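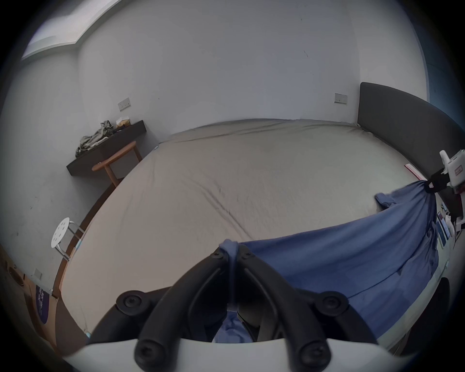

*The blue one, held at both ends. Bedroom, Tuesday.*

Konden's brochure promised a folding machine that "knows when to let go." Sorcha Keane had read plenty of brochures. She was the one they sent when a thing that knew when to let go hadn't.

The fault report ran to 836 words and used "unexpected" in most of them. In the Geraghty apartment, a test unit had closed on a sleeve and stayed closed for 45 seconds after the release command. There had been a wrist in the sleeve. The wrist belonged to Darren Ellwood, who was fine, according to everybody but Darren Ellwood.

"It's the cloth," Aidan Duggan told her on the stairs. "Knits confuse it."

"Last month it was the lighting."

"Last month it *was* the lighting."

She wrote that down. He watched her write it and stopped talking.
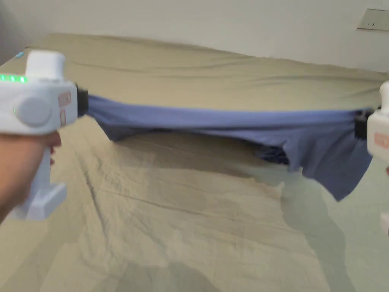

Plukaris Quarterly — Issue 4, p. 45

Tsion Endale had the log open on her knees. She turned it around without being asked.

"Release command," she said, with her finger on the line. "And the jaw reports open. Right away."

"But it wasn't open."

"It reported open."

Sorcha looked at Aidan. Konden's whole safety case, the one with the diagrams, rested on that report. The jaw said open, so the alarm stayed quiet, so the cutoff never tripped. A man had stood beside a bed yelling at a machine that believed it had already done what he wanted.

"Where does the word 'open' come from?" she asked. "A sensor?"

Tsion glanced at the door before she answered. "From the command."

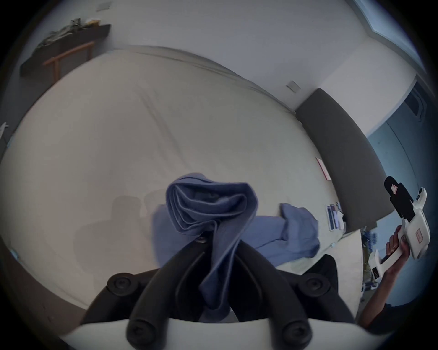 Sorcha had never trusted a machine to grade its own work, and she trusted its makers even less. She'd seen it at Hirkisik, where a conveyor swore it was stopped. What she wanted was dull: something on the finger that felt the finger. She looked at the blue cloth, rolled up on itself in the grip of two curved black fingers, the rest of it trailing away across the sheet. Any child could have told you whether those fingers were shut. The software had never been asked to look.

"We can patch it by April," Aidan said.

"Patch what? It did what you wrote."

She signed the form to pull the units, pressing hard enough to go through both copies. Aidan asked if she could leave out the part about the command. She said she'd think about it — and then, on the stairs, underlined it.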